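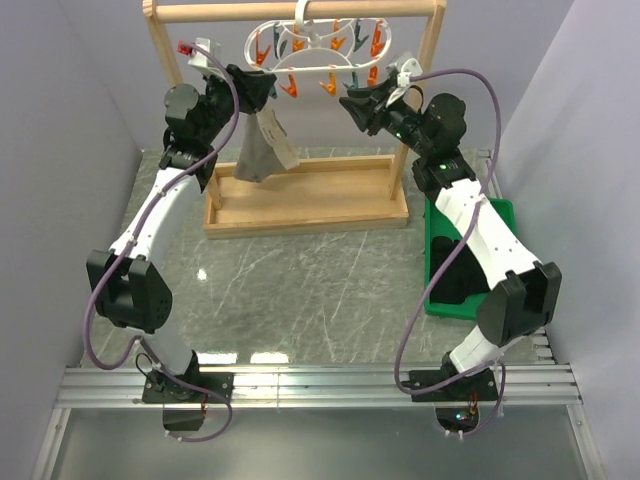 3.2 Hanging small items on a clip hanger

Small items of laundry are awkward to dry. A shirt or towel can be laid over a bar and left, but a sock placed the same way slides off easily, and when it stays put it dries slowly along the fold. In the Pirnberg household interviews, clip hangers were the most common answer to this problem, ahead of radiators and the backs of chairs. We therefore gave small items a setting of their own, separate from the folding and sorting work in Section 3.1.

The setting is kept simple. A light wooden rack with a single round bar stands on the floor, and a white plastic clip hanger hangs from the bar by its hook. The posts of the rack lean inwards to a shallow wooden tray with raised edges, which serves as the base. The hanger has an oval outline, with orange and dark teal clips hung from it. We did not sort the clips by colour, and the colours carry no meaning in the coding scheme.

We treat the hanging of one item as a sequence of 2 stages. In the first, the item is brought up to the hanger and held by one end so that the rest falls free. In the second, a clip is opened and closed over the held end. The stages overlap in practice. A clip that swings away has to be steadied before it can be opened, and an item held too low leaves too little cloth for the jaws. Both cases are coded under the second stage, following the rule used in the Athumani study of outdoor drying lines.

Socks make up most of the items. They differ from the other small pieces in having a clear top and toe, and the interviews showed that people disagree on which should be clipped. Those who clip the toe say that the cuff keeps its stretch. Those who clip the cuff say that the mark left by the clip is hidden inside the shoe or under the trouser leg. We accept either end as correct. 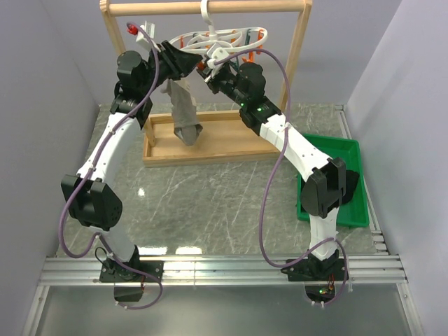
What matters for coding is that the sock hangs lengthways and clear of its neighbours. A sock that is bunched in the jaws, or doubled over so that two layers touch, is recorded as hung but not spread. Where the toe rests against another item, the later of the two is marked as crowded.

The order in which clips are filled also affects the result. An oval hanger on a single hook tilts as soon as weight is added to one end, and the clips at the far end rise. Flivavero describes the same effect for round hangers and recommends filling opposite sides in turn. We leave the order open, and record only which clip is used and whether the hanger is level enough at the end for every item to hang free.

Items dropped during hanging are picked up and the sequence is started again from the first stage. Attempts of this kind are kept in the record and reported separately in Section 4, together with the cases where the hook moved along the bar. Cloths and gloves follow the same procedure as socks, except that gloves are always clipped at the cuff. The full list of codes, including the ones taken over from Kukoro, is given in the appendix.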